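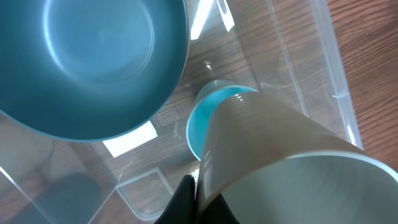 April. Paste notes, batch 2

Started at 8:15. Batch one went in the trash this morning. It had turned sour under the lid and there was a gray skin across it that I was not going to stir back in. The shelf by the window is too warm for paste now that the heating and the sun are both on it. New batch lives in the fridge, back of the bottom shelf, labeled.

Recipe as made:
100 g wheat starch
600 g water, from the filter jug
No alum, no clove oil

Soaked the starch in a little of the cold water first and left it while I cut boards. Stirred it up again and added the rest. Cooked on the low ring with the flat wooden spoon. It stays like milk for so long that I always think the ring is off, then it catches all at once at the bottom. Took it off for a moment when that happened, beat the lumps out, put it back. Kept going well after it had turned translucent. Last time I stopped as soon as it thickened and the paste was short and grainy, would not hold on the brush.

Off the heat, wax paper pressed on the surface, cooled in a cold water bath. Pushed it through the horsehair sieve when fully cold. The sieve has a split near the rim that needs stitching before it gets worse. Paste came through smooth, stiffer than I want for tissue but right for cloth. Thinned a small amount separately for the spine linings and left the rest as it was.

Spine linings, the Ferkstead ledgers

The ledgers came in with the old animal glue still on the spines, brown and crazed. Poulticed the first volume with thin paste and left it under plastic. The instructions in the folder say to check early. I checked early and the glue had not moved. Checked again later and it lifted in long strips with the bone folder, hardly any scraping. The sections underneath are in better shape than expected. Sewing is sound except for the last gathering, where the thread has gone at the kettle stitch. Will catch that with a new length tied in to the old one. No reason to pull the whole book.

One worry. Some of the ruling ink in the first volume is a red that bleeds if you look at it. Tested it with a barely damp swab at the bottom margin of a blank ruled page and got pink on the cotton straight away. So no moisture goes past the fold on that one, and the poultice has to be kept stiff and narrow. The blue ruling did not move. Have not tested the later volumes. Do not assume they are the same, the paper changes partway through the set and the ink might too.

First lining is the thin kozo, torn edges, pasted on and pounced down with the stiff brush until the shape of the sections showed through. Left it in the finishing press with the spine up. It was dry to the touch by lunch but the middle was still cool against the back of my hand, so I left it alone.

Board test

This is the part I wanted to get done today. Dumitrescu sent a sample pack of their gray board as a replacement for what we have been using, and I don't want to put it on the ledgers before seeing how it behaves. Cut matching pieces from the old stock and the new, grain marked in pencil on every piece, and covered one side of each with the same buckram using the new paste. Nothing on the inner side, so that they would be free to pull.

After 90 minutes under light weight between blotters:
Old stock, grain long: slight pull toward the cloth, even.
Old stock, grain short: more pull, with a twist at one corner. My own fault, the piece was not quite square to the grain.
Dumitrescu, grain long: less pull than the old stock. Flat enough that I turned it over to check I had pasted it.
Dumitrescu, grain short: a clear curve, about what anybody would expect.

The new board cuts cleaner too. The old one feathers on the last pass of the knife and needs sanding. The new one is denser and took an extra pass to get through, but the edge came off square. It dulled the blade faster, I think. Put a fresh blade in before the next round so that we are comparing like with like.

Put a paper lining on the inner side of all the pieces and they are back under weight. The lining should bring them flat or a little past flat. Will read them tomorrow with the straightedge and write the gaps in pencil on the pieces themselves.

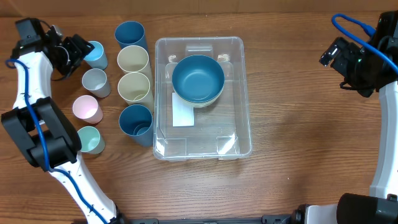 Wooden table with the cups set out and the clear bin in the middle.

Cloth

The Brera cloth is nearly gone. What is left on the roll will do the spines and corners for the first volumes if I lay it out carefully, and it will not do the rest. Anside list a cloth in their spring swatch book that looks close in daylight and too green under the bench lamp. Asked for a bigger piece. If it does not match I would sooner change the cloth for the whole set than have it change halfway along a shelf.

Strike-through on the Brera cloth: none with today's paste at full stiffness. With the thinned paste there was a faint dark patch on the face side that had not gone when it dried. So full stiffness only on this cloth, brushed out thin, and apply to the board and not to the cloth. I had it written the other way around on the card over the bench. Card corrected.

Odds and ends

Press boards: one has a ridge of dried glue on the face, which printed a line into a blotter. Scraped and sanded it. Look at the others before using them on anything that matters.

The small paste brush is shedding. I picked hairs out of the second lining twice. Move it to the glue pot and use the round one for paste.

Blotters are low. The ones with the brown stain are for spines only.

Fridge thermometer reads colder than it should at the back. If the paste freezes, throw it out, it weeps when it thaws and never goes back together.

For tomorrow
Read the board samples before the heating comes on.
Repair the last gathering in volume one, then second lining.
Swab test the reds in the next volume, on a blank page again.
Stitch the sieve.
Write to Dumitrescu and ask for the price on full sheets and whether they will cut to the grain we want.

Stopped at 5:40. Volume one is in the finishing press, please leave it there.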